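Workshop tips from the Lerkolside robotics club: drawers

Keep the button where your hand already is. Ours sits at the edge of the table, and whoever is on duty sits beside it and leaves their phone in their bag. Two hours of this is dull. Bring a better chair.

Buy the cheapest drawers you can find. The Gallardo cup task asks for a drawer opened, an item taken out and the drawer shut again, in under 90 seconds. Cheap ones stick, and if the arm can manage a sticky one it will cope with whatever the judges bring in June.
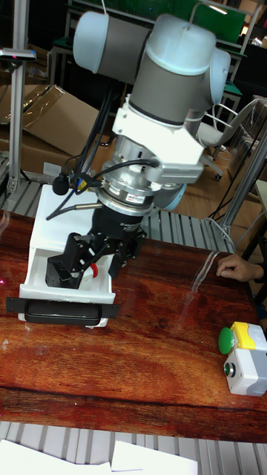

Put something small inside, too, and move it between runs. We left ours in one corner for 31 tries and taught the arm to love that corner.

Wipe the table before you start. Shiny wood is lovely in a dining room and a pain for a camera. Baltasar Vergara swears by a dry cotton rag and has strong views on furniture polish, which he will share.

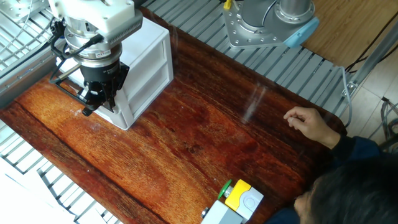
Arm by the drawer unit, hand at the table's right end.

Getting the drawer open

1. Pull slowly. Fast pulls drag the whole unit along, and then you have opened the table.

2. Stop halfway. Half open is plenty for anything in the Silero kit.

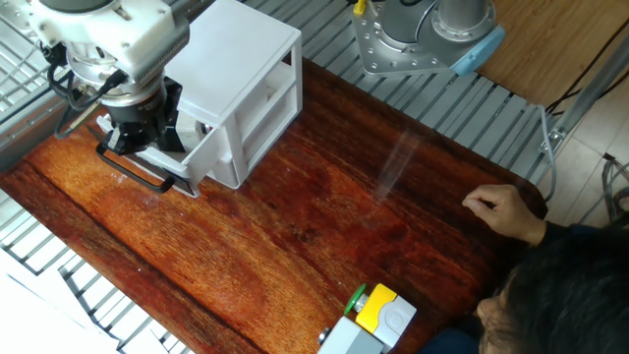

3. Write down every failure, including the embarrassing ones. Our list is at 14.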